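Replacing the rabbit eye test: an interview with Leena Lehtinen

Simalen's head of validation on tissue models, regulators and the tests that remain

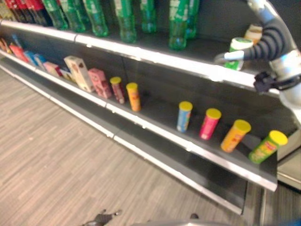 Background

Simalen makes reconstructed human cornea tissue for eye irritation testing. Its customers are manufacturers of detergents, cosmetics and household products who want safety data without using live rabbits. Leena Lehtinen joined the company from Rolow, a contract laboratory, where she worked on animal studies for 11 years.

"I ran the tests I am now trying to retire," she says. "I know what the old data look like, and how much two technicians can differ when they score the same eye."

The method

Each tissue is grown from donated human cells on a porous membrane. The test substance is applied to the surface, rinsed off after a fixed exposure and the tissue is left to recover. A dye then shows what share of the cells survived.

Lehtinen's group has run 22 batches under its current protocol. Two were rejected because the negative control fell outside the acceptance range.

"A rejected batch costs us a week," she says. "We publish the rejections along with the rest. A regulator who finds them later will ask what else was left out."

Colored substances remain a problem. Some dyes absorb light in the same range as the assay dye and make dead tissue read as living. The group runs extra controls for these and has moved part of the work to chromatography.

Where animals are still used

Lehtinen is careful about the limits. A single tissue test separates irritants from non-irritants well enough, but grading the middle category is harder, and long-term effects are outside its scope.

"People write to me asking why all of it can't stop in July," she says. "For eye irritation, most of it could. For repeated-dose toxicity I have nothing to offer them yet."

Huia Henare of the campaign group Adamero accepts the technical point but disputes the pace. Adamero has asked laboratories to state, for each animal study, which alternative was considered and why it was rejected. Of the 16 replies it has received, five gave a reason specific to the substance.

"The rest sent us a paragraph about complying with the law," Henare says.

Next steps

Simalen is preparing a comparison study with the Mäkelä laboratory, using coded samples so that neither site knows what it is testing. Results will go to an outside statistician before either party sees them. Lehtinen expects the main dispute to be over the cutoff value for cell survival, which the two sites currently set differently.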